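# Hand-held gripper demos: cup keeps hitting the rack rim

**Nadhirah Sumampouw**

Student project, two of us, one semester. We record demonstrations with a pair of hand-held grippers and train a policy on them. The task is cup into rack. The project name is Zekora, if anyone has seen our earlier thread from October.

We have 852 demos. In evaluation the policy reaches the cup and closes correctly, but 11 of the last 78 trials ended with the cup striking the rim on the way in. Both finger pads are the original ones. 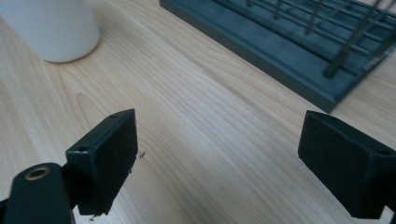
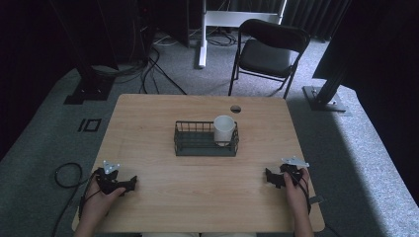

Loss is flat after the second day of training. Should we collect more data, or change how we collect it? Batch size and learning rate are the defaults from the course repo.

---

**Kiros Gashaw**

Change how you collect it. Rim strikes at that rate usually mean the demos carry the cup too low. Replay 20 or so and log the height of the gripper when it crosses the rim. If the spread is narrow, the policy has never seen a correction.

Record a separate set where you start low on purpose, stop short of the rim, raise, and then insert. Keep the hand speed even — fast wrist motion degrades the tracking, and the pose error goes straight into your labels.

Also check pad wear. A pad that slips lets the cup tilt after the grasp, and a tilted cup sits lower on one side.

---

**Robel Berhe**

More data. Our club had 2,459 by the end and it got better.

---

**Kidus Tsegaye**

Agree with Kiros on the corrections. Before any of that, recalibrate the left and right units against each other. Ours had drifted and we lost a week to it.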